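The Kekana table from Wimeck, after one long winter

I bought this table in the dead of winter, during a week when I should have been buying tires, and I've been meaning to write it up ever since. A couple of you asked in the comments on the bookshelf post whether I'd still recommend it. Short answer: yes, mostly, with one gripe about the feet and another about the delivery window.

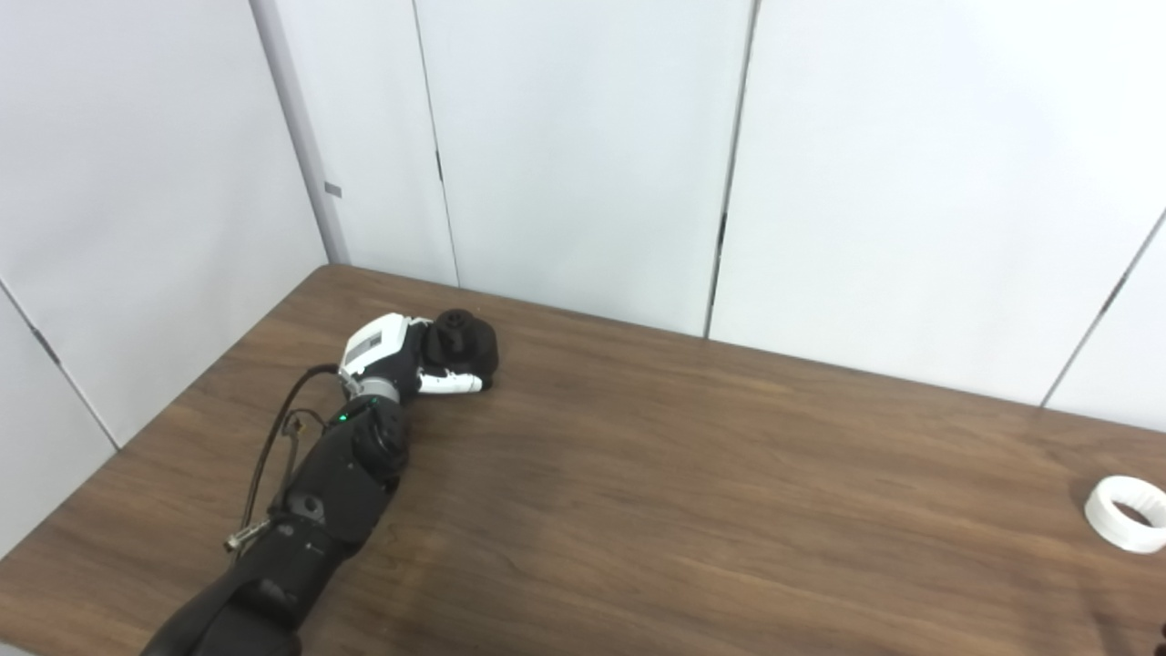
I was after something brown. I know that sounds silly, but try shopping for a plain brown work table right now — everything is white, or gray, or that pale washed-out blond that shows every coffee ring you've ever made. The Kekana comes in three finishes and I went for the middle one, which is a warm brown with darker grain running the long way. The grain is pretty lively. It has these flowing streaks in it, and if you like your furniture quiet you might find it busy. I love it. Crumbs disappear on it completely (not sure that's a point in its favor, but I'm counting it).

It's a laminate top, and I want to say that up front because the listing is a little coy about it. If you're dreaming of solid walnut, keep walking, and bring a bigger wallet. I paid 400 dollars, delivered. The solid wood table I really wanted was over 1,000 from Stirkiton, and I'd have spent the rest of my life chasing people around with coasters.

The finish has a soft sheen to it. It isn't glossy, but you do get a patch of glare in the middle when there's a light overhead, and my brother-in-law Ignacio Ledesma, who came over to help me carry the thing up, complained about it before we even had the legs on. I stopped noticing by the second week. If you do video calls or sew or paint little figures at your table, think about where your lamp is going to go.

Assembly! The box says 30 minutes. Ignacio and I took most of a Monday evening, and part of that was pizza, but part of it was the crossbar. The holes in the crossbar are drilled so that it only fits one way around, and the diagram shows it from underneath without telling you so. We had it on backward twice. Once that's sorted out the rest goes fast. Do the bolts up finger tight until all four legs are on, then go around again with the wrench. The wrench they give you is fine for about one table, so use your own if you have it.

Now the feet. They're little plastic screw-in levelers and they are too short. My floor slopes toward the window like a ski run, and I had one leg cranked all the way out and still had a wobble. I bought a set of longer ones from Nultunon (same thread, they went right in) and the wobble is gone. It bugs me that I had to. At this price the feet should be longer.

How it's held up: very well. I've wrapped presents on it, repotted a whole family of spider plants, and spread out a jigsaw puzzle that sat there until March. A hot mug doesn't bother it. I haven't tried a hot pan and I'm not going to. Permanent marker came off with rubbing alcohol and a bit of muttering. There's one small nick on the front edge where I caught it with the vacuum, and you can see the pale stuff underneath, so I filled it in with a brown furniture crayon and now I have to hunt for it.

One tip on placement, if you're pushing yours up against a wall. The edge on mine is nice and straight, and that means it shows you just how straight your wall isn't. I have a gap at one end wide enough to eat pencils. A strip of felt along the back fixes it, or you can just make peace with losing pencils.

The delivery window was "between 7 a.m. and 9 p.m.," and they came at 8:40 at night, in sleet. The two guys were lovely about it. The window is still ridiculous.

The last time I looked, the listing had 1,044 reviews, and a lot of the grumpy ones are about the crossbar, so at least I'm in good company. Would I buy it again? Yep, same finish, and I'd order the longer feet the same day. I've got my eye on the matching bench now, so if anyone has sat on one for a whole dinner, tell me how your back felt afterward.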